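So, Thread zur Wohnungssuche, weil hier ja einige gefragt haben, ob wir inzwischen was gefunden haben. Kurzfassung: fast. Langfassung kommt jetzt, holt euch Kaffee ☕ (1/x)

Wir suchen seit Dezember. Drei Zimmer, Balkon wäre toll, Küche bitte mit Fenster. Mehr wollten wir echt nicht, und trotzdem gucken einen die Makler an, als hätte man nach einem Schlosspark gefragt.

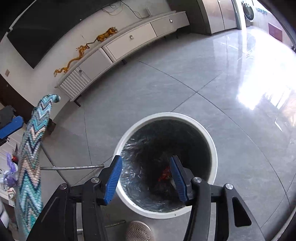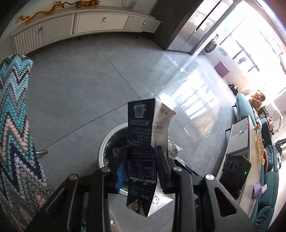 Mülleimer mit schwarzem Beutel, dann zerknitterte Verpackung mit QR-Code

Wohnung eins lief über Derkex. Im Exposé stand "lichtdurchflutet". Die Wohnung liegt im Hochparterre zum Hof, und direkt vorm Wohnzimmer steht eine Kastanie, die vermutlich älter ist als das Haus. Wunderschöner Baum! Aber selbst ohne Blätter musste mittags das Deckenlicht an sein.

Dazu ein Bad, in dem man die Tür nur zukriegt, wenn man vorher in die Dusche steigt. Ich hab das vorgeführt, der Makler hat genickt und gesagt, daran gewöhnt man sich. 900 kalt wollten sie dafür. Nein danke.

Wohnung zwei dann über Pradar, und da war ich ehrlich verliebt. Dielen, hohe Decken, so ein kleiner Erker, in den genau ein Sessel passt (ich hatte den Sessel im Kopf schon gekauft, in Senfgelb). Küche mit Fenster UND Speisekammer.

Und dann der Energieausweis. Den gab es erst auf Nachfrage, und auch nur mit sehr viel Seufzen. Gastherme aus einer anderen Zeit, Fenster einfach verglast, zur Straße raus. Die Vormieter hatten wohl Nachzahlungen von bis zu 600 Euro im Jahr. Das stand natürlich in keinem Exposé.

Also, falls ihr auch gerade sucht: fragt nach der letzten Nebenkostenabrechnung. Immer. Die Vorauszahlung in der Anzeige sagt euch gar nichts, die kann jemand einfach hübsch niedrig angesetzt haben.

Zweiter Tipp, wo ich schon dabei bin: einmal abends hinfahren, nicht bloß zum Termin. Bei der Erkerwohnung haben wir das gemacht, und unten im Haus ist eine Bar, die tagsüber aussieht wie ein verlassener Blumenladen. Abends ist sie sehr, sehr lebendig 🙃

Zwischendurch gab es noch eine Sammelbesichtigung, da standen die Leute durchs ganze Treppenhaus bis in den Keller. Wir sind nach zehn Minuten wieder gegangen und haben Falafel gegessen. Beste Entscheidung der ganzen Woche.

So. Und jetzt zu Bellis. So heißt die kleine Siedlung hinter dem Park, backsteinfarben, mit diesen schmalen Loggien. Verwaltet wird das Ganze von Redum, und da hatte ich mich irgendwann mal auf die Liste setzen lassen und es komplett vergessen.

Anruf kam, als ich gerade im Bus saß. Ich hab kaum was verstanden und einfach zu allem Ja gesagt. Am nächsten Tag standen wir drin: 5. Stock, mit Aufzug (!!), Loggia nach Südwesten, Einbauküche bleibt drin, Keller trocken.

Was nicht so toll ist: Das dritte Zimmer ist ein Schlauch. Schreibtisch geht, Gästebett geht, beides zusammen wird sportlich. Und der Boden im Flur ist so ein rötliches PVC, bei dem ich noch nicht weiß, ob ich es furchtbar oder großartig finde. Tendenz wechselt stündlich.

Die Frau von der Verwaltung war übrigens super. Hatte die Abrechnungen der letzten zwei Jahre dabei, ohne dass ich fragen musste, und hat von sich aus erzählt, dass nächstes Jahr das Dach gemacht wird und wir dann ein Gerüst vor der Loggia haben. So geht das also auch!

Unterlagen haben wir am selben Abend hochgeladen. Gehaltsnachweise, Schufa, Mietschuldenfreiheit, Selbstauskunft. Das Portal hat zweimal abgebrochen und wollte dann jedes PDF einzeln, ich war kurz davor, alles auszudrucken und hinzuradeln.

Jetzt warten wir. Angeblich sind noch 2 andere Parteien im Rennen. Ich gucke alle paar Minuten in die Mails und messe nebenbei unser Sofa aus, denn das muss da um eine ziemlich fiese Ecke im Flur.

Drückt bitte Daumen! Und falls jemand Erfahrung mit rötlichem PVC hat (überlackieren? Teppich drüber? lieben lernen?), gern drunter schreiben.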